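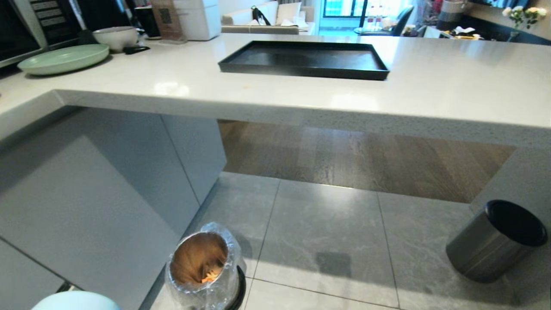
Prerdale Residents' Forum
Household Services and Deliveries
Thread: Revised parcel room hours and the 2,000 minute question

Posted by S_Mwakalinga_Board
2022-08-25

Residents are advised that the parcel room contract with Kuo has been renewed. Under the new terms, the room will close at 8 p.m. on weekdays and will remain closed on Sundays. Parcels left longer than 2 days will be moved to the Nullgate depot, where a collection fee applies.

The annual cost to the association is $3,105, shared equally among the 43 units. Comments received in this thread will be placed before the board at its next meeting.

Salim Mwakalinga
Secretary

Posted by unit_hallway_east

Thank you for the notice. I wish to register an objection to the 2-day limit. Several households in the east building work rotating shifts, and a parcel delivered on Friday evening could be sent to the depot before anyone is able to collect it. The former limit was a full week and I am not aware of any complaint about it.

Posted by Corner214

I must respectfully disagree with the previous poster. In February the shelves were full for most of the month, and boxes were stacked in front of the mailboxes. A resident using a walker could not reach her own mail. The limit is strict, but the old arrangement did not work.

Posted by unit_hallway_east

The February problem arose from one large furniture order by Malleo, which was delivered to the wrong building. It should not be used as the basis for a permanent rule. 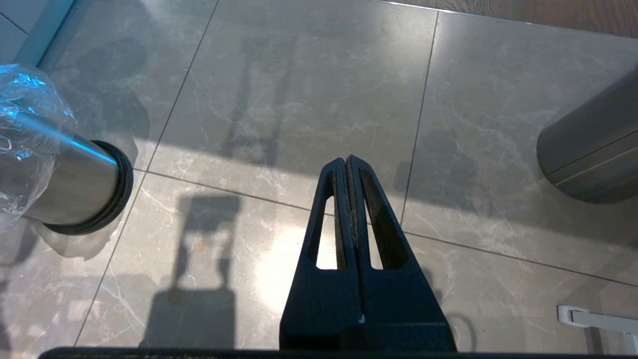 I would also ask whether Sundays count toward the 2 days. The notice does not say, and the room is locked on that day.

Posted by quietfloor3

I support the question on Sundays. The title of this thread also refers to 2,000 minutes, and the notice never mentions them. Could the Secretary clarify?

Posted by S_Mwakalinga_Board

The 2,000 minutes are the yearly allowance for after-hours access by appointment. This paragraph was omitted from the notice in error. Sundays do not count toward the limit — the contract refers to days on which the room is open.

Posted by Corner214

That is satisfactory to me. Please post the corrected text by the mailboxes as well, as many residents do not read the forum.

Posted by unit_hallway_east

I am grateful for the clarification on Sundays. My objection to the limit stands, and I request that it be entered in the minutes.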